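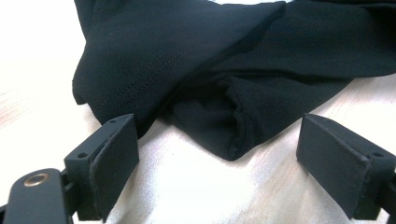
Black knit, double-needle stitching.

We're opening the doors at Waltano on April 15, 2023, and I couldn't be happier! It's our first clothing swap — bring what you don't wear, go home with what you will.

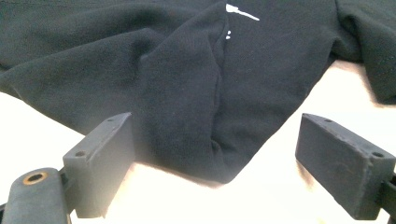 Swap rules are easy. You can bring up to 8 pieces, clean and mended. Winter things are welcome even in spring, so a black fleece sweatshirt is fine by me, and so are coats. Fatwood is lending us racks.

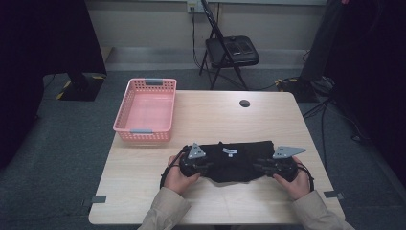 Shengli Pan asked whether kids' sizes count the same as adult ones, and yes, they do, piece for piece.

Entry is three dollars at the Chauvin Street door.
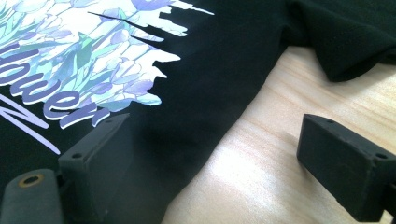

Leftovers go to the Plemetti thrift shop the next morning, and we have room for roughly 100 people, so come early and bring a bag.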